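Section 4. Getting the Timum to print something

By now the printer should be out of its packing, the tape should be off the lid (both pieces – there is one underneath) and the charger should be plugged into a wall outlet. If you skipped Section 3 because you have charged things before, go back and read the part about the switch on the bottom.

4.1 Loading the label roll

1. Slide the lid latch toward the rear and lift. The lid stops at a little past upright. It can be pushed further, once.
2. Drop the roll in with the labels feeding from underneath. A roll put in upside down will print beautifully on the backing paper.
3. Pull out one label's length and lay it over the front edge.
4. Close the lid with both thumbs until you hear two clicks. One click means the left side is lying to you.
5. Press FEED. The printer should advance one blank label and stop.

Note: Brovham rolls and plain store rolls both fit. Rolls with a narrow core need the gray adapter ring, packed in the bag with the cleaning card.

CAUTION: The print head stays hot after a long job. Wait until the light turns green before you reach in.

4.2 Choosing a label size

The app offers eleven sizes. You will use two of them. Small suits jars, cables and folders. Wide suits cartons, shelf edges and anything you expect to read from across the room.

Stick labels on a clean, flat panel, on the side that will face out when things are stacked. A label on top of a box is a label you will read by moving every other box. If the front already has printing, use a blank part of it or move to another side.
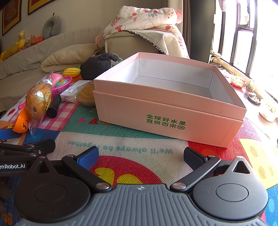 Figure 4-1. Open carton with a printed front panel.

4.3 Pairing with a phone

1. Turn on the printer and hold FEED until the light blinks blue.
2. Open the app and tap Add Printer. Do not pair from the phone's own settings, which will cheerfully connect and then do nothing at all.
3. Enter the code from the slip the printer produces.
4. Name the printer. The name can be changed later, but Lise Bergeron's team in support has met four hundred owners who meant to and didn't.

If the screen shows error 829, the app and the printer disagree on the time. Close the app, turn the printer off, and start again from step 1. Shouting at it has been tested with no change in results.

4.4 Building your first list

The printer remembers 2,000 entries. Start with one room, or one corner of one room.

1. Put everything for the list out on one flat surface.
2. In the app, tap New List and type a short name.
3. Add entries by group. Food, toys, spare parts and so on are fine. "Misc" is also accepted, with regret.
4. Tap Preview and check the spelling.
5. Tap Print All.

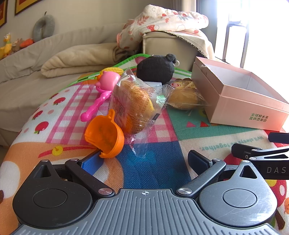

Figure 4-2. Food packages and toys on a quilted mat.

Note: Print All means all. To stop a job, hold FEED for two seconds. Opening the lid will also stop it, and will cost you the label in progress and possibly the next three.

4.5 Fabric labels

Iron-on stock is sold separately. It works on cotton and most blends and should not be used on anything with a rubber backing.

1. Load the stock as in 4.1 and select Fabric in the app.
2. Print one test label. Let it cool.
3. Spread the item flat and pick a corner or hem.
4. Move it to an ironing board, cover the label with baking paper and press with a dry iron. No steam.
5. Peel off the paper when cool. Wash cold the first time.

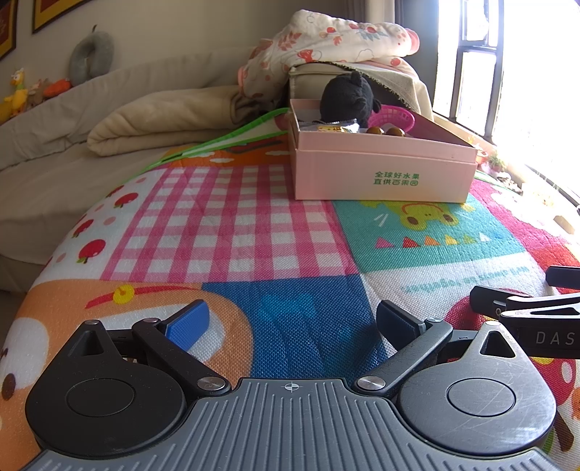 Figure 4-3. Play mat spread out on a bed.

CAUTION: Never iron on a mattress. Step 4 says ironing board and means it.

For faded or striped printing, go to Section 5, Cleaning the Head.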